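Skornetwood Household Text Corpus -- README

Version notes, field definitions, and known problems for the Skornetwood corpus of household instruction text. Read the section on licensing before redistributing any part of it.

Summary

Skornetwood is a collection of short written instructions about routine work in the home: laundry, bedding, kitchen cleaning, waste sorting, storage, and minor repairs. The text comes from printed leaflets, tenant handbooks, and typed notes collected in and near Akincombe. It was assembled to study how people phrase instructions when they expect the reader to already know most of the task. The corpus is text only. Audio recordings of interviews were made for part of it and are not included.

The corpus has 342 documents. Each is stored as a separate UTF-8 file with Unix line endings. The shortest are single notes of one or two lines. The longest is a tenant handbook, split by chapter in the directory but counted as one document.

Directory layout

text/ holds the cleaned documents, one per file.
raw/ holds the transcriptions before cleaning, with the same file names.
meta/documents.tsv has one row per document.
meta/topics.tsv maps topic codes to labels.
splits/ has the train, dev, and test lists.
tools/ has the scripts used for cleaning and for checking the splits.

File names are made of a source code, a running number, and the extension .txt. The running number has gaps. Numbers were assigned at intake, and documents dropped later did not release theirs.

Fields in documents.tsv

doc_id: matches the file name without the extension.
source: LEAF for leaflets, HAND for handbooks, NOTE for typed notes.
topic: one code from topics.tsv. Documents covering several topics carry the code of the longest passage.
addressee: the intended reader, if stated. Values are tenant, guest, family, staff, and unknown.
parent: the doc_id of the document this one was copied from, if known. Empty otherwise.
ocr: 1 if the text was read by OCR, 0 if keyed by hand.
rev: revision of the cleaned text. Starts at 1.

An empty field means the value is not recorded. The string "unknown" appears only in addressee and means an annotator looked and could not decide. Do not merge the two.

Topic codes

BED covers bedding, blankets, and mattress care. LAU covers washing and drying of clothes. KIT is kitchen surfaces and appliances. WAS is household waste, including bin liners and collection rules. STO is storage of goods. REP is small repairs. OTH is everything else, mostly rules on noise and keys.

The border between BED and LAU is the weakest in the scheme. A passage on washing a blanket is coded BED, and a passage on washing a blanket together with other items is coded LAU. Two annotators applied this rule differently in the first pass, and the codes were redone from scratch. WAS had few disagreements.

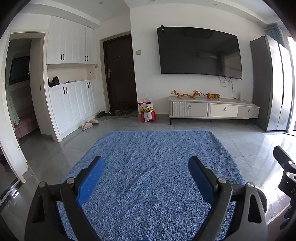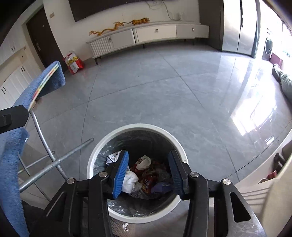
Collection

Leaflets were borrowed from the Cilirville housing office archive, scanned, and returned. Handbooks were supplied by property managers as paper copies or word processor files. Where both existed, the file was used and the paper copy was checked against it. Notes were submitted by residents who signed a release form.

Collection ended in August. Anything that arrived later was set aside for a future release and is not counted here.

Cleaning

The cleaning scripts do the following, in this order:

1. Normalize whitespace and quotation marks.
2. Rejoin words hyphenated across line breaks.
3. Remove running headers, page numbers, and printer's marks.
4. Replace names, phone numbers, and street addresses with placeholders.
5. Write the result to text/ and set rev.

Spelling was left alone. Several NOTE documents have consistent nonstandard spellings, and correcting them would remove information about the writers. Capital letters used for emphasis were kept. Underlining was lost in transcription and cannot be recovered from raw/.

Placeholders have the form PERSON, PHONE, and STREET, in square brackets. The same person mentioned twice gets the same placeholder with no index, so coreference between different people in one document is lost. This was a decision by the release team and is unlikely to change.

Annotation

Topic and addressee were annotated by Ingeborg Sauerland and one assistant, working separately and then settling differences in a meeting. Single-annotator labels were not kept after that meeting, so agreement cannot be computed from the release. Addressee was the slower of the two. Leaflets rarely name a reader, and the annotators were told not to guess from tone.

Imperative clauses are marked in a pilot set of 50 documents, found in meta/imperatives/. The format is standoff, with character offsets counted from zero into the cleaned text. Offsets refer to rev 1. If the rev field shows a higher number, run tools/shift_offsets before using them. Negative imperatives ("do not tumble dry") are marked as one span including the negation. Infinitives used as instructions are marked only when they stand alone on a line.

Splits

The splits were made with the Mizuno splitter, a small script that groups documents by parent before assigning them. This matters for LEAF documents, many of which repeat passages from an older leaflet. The dev and test sets together are small, and scores on STO and REP in particular will move a good deal with a single document. Report results on all topics combined unless you use cross-validation.

Documents shorter than 200 characters appear only in train. They are mostly notes left on appliances and are too short to be tested on their own.

Known problems

OCR errors remain in LEAF documents printed on colored paper. The most common is the digit 1 read as a lowercase l in washing temperatures. The script tools/check_digits lists suspect lines but does not change them.

The parent field is incomplete. Copying was recorded when an annotator noticed it, and no systematic search was done. Near-duplicates across splits are therefore possible -- run your own check if this affects your work.

Three handbooks use tables for cleaning schedules. The tables were flattened row by row with tab characters between cells. Merged cells were repeated. In one of them the column order differs from the paper copy, and the file order was kept.

Waste rules are tied to the period in which they were printed. They conflict with one another and should not be used as advice.

Intended use

The corpus suits work on instruction style, ellipsis, and register in short practical texts. It is too small for training a general model, and the topics are uneven. It should not be used to draw conclusions about individual writers, and attempts to restore names behind placeholders are not allowed under the release form.

Licensing

LEAF documents may be redistributed with attribution. HAND documents may be used for research and quoted in short passages. NOTE documents follow the release form in meta/release.txt, which allows research use and forbids resale. The scripts in tools/ carry their own license header. A mixed subset takes the strictest terms of the documents in it.

Corrections

Send corrections with the doc_id, the line, and the proposed reading. Corrections to cleaned text raise rev by one and are listed in CHANGES. Corrections to raw/ are made only when the transcription differs from the scan, and the scan has to be checked first -- allow for a delay on these.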